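Chapter 7
The Worktop

In this chapter
Zones on a worktop, and where they run into each other
The landing space rule
Things that live out, things that visit
Boards, trays and lids as movable surface
Reading a worktop from a picture

Before you start: have your floor sketch from Chapter 6 to hand. Pencil, not pen. You will be rubbing out.

7.1 Why a whole chapter on one surface

Cupboards got two chapters. Drawers got one. The worktop gets this one and then comes back in Chapter 11 with the sink, so read it properly the first time.

Short version. Storage has doors and a worktop hasn't. Whatever gets put down stays where people can see it and where the next person has to work. Post, keys, a charger, half a loaf. A drawer that is too full won't shut, so somebody sorts it out. A worktop that is too full just gets fuller.

Harriet Haddad kept a diary of her own worktop for the first edition of this book, in a rented flat in Uvidstead. Every item put down over one week, and whether it went back. 274 put down. 107 went back the same day. The rest stayed put or got shunted along to make room for somthing else. Shunting is the word to remember. We come back to it in 7.4.

7.2 Zones

You met zones in Chapter 2 for the whole room. Same idea, smaller.

Heat zone: toaster, toaster oven, kettle, anything with a plug and a hot side.
Prep zone: where the board goes. Needs the longest clear run you have.
Serving zone: plates, trays, bowls on their way to a table.
Dry goods: cereal, flour, tea, in jars or tubs with lids.

Most kitchens have all four on one stretch of worktop. Fine. Trouble comes at the joins. Heat next to cloth is the bad one. A tea towel does not belong on top of a toaster oven, even a cold one, because the habit doesn't know if it's cold. Rail, hook, back of a door. Anywhere else.

Heat next to prep is ordinary and can't usually be avoided. Keep the cable at the back and the oven door free to open. Check the door swing before anything else! Students draw the oven shut, every year, and then wonder why the plan fails.

7.3 Landing space

Every appliance needs somewhere to land what comes out of it. Hot tray, two slices of toast, pan off the hob. If there's no clear patch within an easy reach then you are standing there holding something hot and looking for a gap.

Rule for this book: a landing space is clear when nothing has to be moved to use it. A patch with a lid on it isn't clear. A patch with a spoon across it isn't clear. Strict, yes. You'll see why in the exercises.

A chopping board can count as landing space if it is bare and flat and you're happy to put that particular thing down on it. Bare wood under a very hot pan, no. Use a trivet.

Stone looks tough and people treat it that way. Some stones mark, from heat or from lemon juice, and marble is one to be careful with. See table 7.2 for which and how badly.

7.4 Living out, visiting

Two lists. Do them for your own kitchen before going on.

Living out means it stays on the worktop all the time and has earned it by daily use. Visiting means it comes out for a job and goes away again. Problem is the visitor that never leaves. A serving tray is the usual one. Big, flat, awkward to store, so it gets left out, and then a plate gets left on it, and then things get left on the plate. Now you have to unload three layers to put the tray away and so you don't.

Stacking is not tidying. It saves surface and costs time. A stack works when everything in it is the same sort of thing (plates on plates). It stops working when the top item is a different thing from the ones underneath.

Spoons. A long spoon standing in a pan sticks out over whatever's next to it. Minor, but it takes up more room than the pan does. Spoon rest, or a jar.

Shunting, then. You need a gap, so you slide everything left. Nothing has gone home. Next person slides it all right. In the Dovstead flats survey (end of chapter, source 4) nearly all the households did this at least once in making a single breakfast, and few of them noticed until it was pointed out.

7.5 Movable surface

Board, tray, square tub with a flat lid. All of these are surface you can pick up. Useful, up to a point. A tray with raised sides carries well but wastes its edges, and you can't slide anything off it. A board with a groove catches juice, good, but the groove is not a place to stand a cup. Flat lids on tubs attract small objects, and then you can't get in the tub.

Shirin Ranjbar's test, from her evening class: pick it up. If you can lift the board or tray and put it away in one go, with one trip, it's a help. If not it is furniture.

7.6 Reading a worktop

Now do it from pictures. One kitchen, three views. Find the board first in each, then work outwards. Mark the zones, mark the joins, and note anything sitting on something it shouldn't be. Don't worry about items you cant name, write "container" and move on.

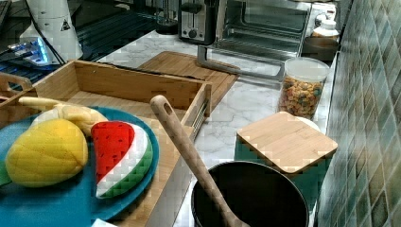
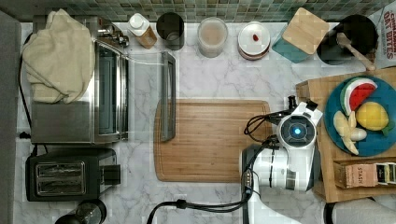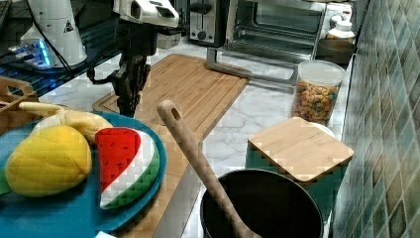
Fig. 7.1 Marble worktop with a bamboo cutting board, three views. The towel on the toaster oven (see 7.2) is in the second.

Work in pairs for the sketch. Answers for the joins are in the back, the rest is for discussion. Then on to 7.7, corners.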